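Jul 23, 2018
Gripper comparison, cloth handling, bench two

Started late. The Cinar controller wanted a firmware update before it would speak to anything, and then wanted another one to apologise for the first. Up and running by mid-morning.

Purpose of the day: decide which finger set goes on the hand-held pair for the Wiltomora job. Candidates are the Ernik fingers (stiff, narrow, thin pads) and the Dursun ones (softer, wider, and twice as long to fit because of those tiny screws). Valentin Bodin has been in favour of the Dursun set since February, on the strength of a leaflet. I have been in favour of the Ernik set for the same length of time, on the strength of having already bought them.

Plan was 16 picks with each set from a bunched start: pinch, lift, shake out, lay in basket. Same cloth throughout, same operator (me), same height of stool. So 32 in all, which sounds like very little until your thumbs have done it.

Ernik set first. Clean pinch on a single layer when I came in flat to the board, and I could feel the tips meet. Came in steep and they dug under the fold and took two layers, sometimes three, and then shaking out did nothing except wave a lump about. 11 good, 5 bad. Three of the bad ones were the left hand, which says more about my left hand than about Ernik.

Note on cables: the left one keeps finding its way under my wrist. I tried a clip on the cuff and it pulled the sleeve up instead. Back to letting it trail. If anyone has a better idea that does not involve a gantry, write it in the margin.

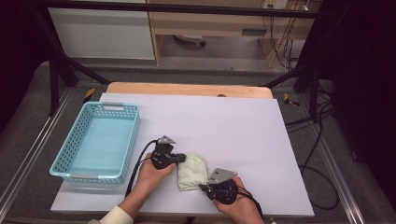

Do the fingers need to be matched left and right?

For cloth, they should be. With one stiff pair and one soft pair the fabric slides towards the stiff side when you pull it taut, and the log then shows two hands doing quite different jobs. Valentin tried it mixed last winter and spent an afternoon blaming the calibration.

Dursun set after lunch. Fitting took far too long and one screw is now somewhere in the building. Pads grip well, perhaps too well: the cloth goes where you want and then declines to leave. On four of the runs I opened the jaws over the basket and had to give a little flick to get it off. A person does that without thinking. An arm replaying it will do it with full conviction, probably into the basket wall, so I marked those as bad. 12 good, 4 bad. One better than Ernik, then, which is no kind of result and I refuse to be told otherwise by a man with a leaflet.

Looked at the jaw opening traces afterwards. The controller was set to log at 1000 Hz, and for the Ernik runs it did. For the Dursun runs it had dropped to 800 without mentioning it, presumably when I restarted after the finger change. Makes no odds for counting picks. It will matter when we line the traces up against the video, so the afternoon runs need resampling, and the start-up script needs to shout when the rate changes. I have put that on the list, below the item about the list being too long.

Other things noticed:

Thin cloth is the hard case. The heavier towel from last week was easy with everything, including the old fingers with the chipped tip. No point testing on it again.

Squeezing gently on the trigger gives a better pinch than squeezing quickly, with both sets. Obvious, but I wrote it down last time too and then forgot.

The top plates want their bolts checking at every finger change. Right one had worked slightly loose by the end. Threadlock, the blue one, NOT the red one again.

Where this leaves us: Ernik fingers stay on for now, with the Dursun pads cut down and stuck to them if Valentin will part with a pair. Stiff finger, soft pad. He says that was his suggestion in the first place. I have looked back through the notebook and cannot find it, though there is a coffee stain where it might have been.

Tomorrow: mixed version, same 16 picks, log rate checked before AND after. Find screw.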